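Week three of collecting

September 20, 2020

We passed 300 good episodes this week, so I'm writing down where things stand before I forget the details.

For anyone new to this blog, I work on Istidow, which is a small project to get a robot to do simple assembly and repair jobs by learning from people doing them. My part is the examples. I do the tasks by hand, over and over, and the recordings go to Laiba Ghauri, who trains the models. I don't do much of the training side and I won't pretend to explain it well.

The task right now is screwdriver work on white panels. You pick up the driver, bring the tip to the right spot on the panel, press, turn, back off and put the driver down. With bare hands it takes a few seconds. With the hand-held grippers it took me most of a minute at first. The grippers have no wrist of their own, so all the turning has to come from your forearm, and your forearm runs out of turn pretty fast. You end up doing a quarter turn, letting go, getting a new grip and doing another quarter turn. Ayanda Baloyi said to keep the regrips in. The robot will have the same problem, and it may as well see how a person gets around it.

The markers on the grippers are how we get the position of each hand out of the video. If I roll my wrist too far they turn away from the camera and we lose the track. I threw out 42 episodes in the first week for this reason alone. Now I check where my elbows are before I start each one. Elbows out a little, wrists flat, head down toward the work. It looks silly and my neck is sore by lunch, but the loss rate has dropped a lot.
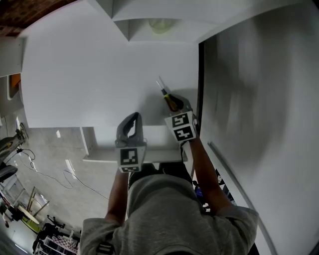

The other thing I had to learn was to slow down at the point of contact. When the tip meets the panel I used to push and turn in one motion, the way anybody would. Laiba looked at the early batches and said she couldn't find where the pressing stopped and the turning began. So now I press, hold for a beat, then turn. I don't love it, as it's a bit less natural, and part of the point was to record natural work. We argued about it for a while and agreed to do half the episodes each way and compare them in the next training run.

Mistakes are still an open question. If the driver slips and I recover, I keep the episode and tag it. If I drop the driver, I stop and start over. Shagufta Khattak thinks we should keep the drops too, at least the ones where I pick it up and finish the job. She may be right. I've started saving them in a separate folder so we can decide later.

Some practical notes, mostly for Aqeel Marwat, who takes over from me for part of next month:

Tighten the harness before you start and then leave it alone. If you adjust it halfway through a batch, the view shifts and the batch has to be split.

Set the driver down in a different place each time. I got lazy about this and one whole afternoon had the same starting spot.

Take a break every 20 episodes, even if you feel fine. My late ones are visibly sloppier than my early ones – I watched them back to back and it was not fun.

Write the tags right away. I tried doing them at the end of the day and I couldn't remember which slip was which.

The count as of tonight is 307 kept, and the goal for this task is 650. After that we move on to hinges, which I have tried twice with the grippers and failed at both times.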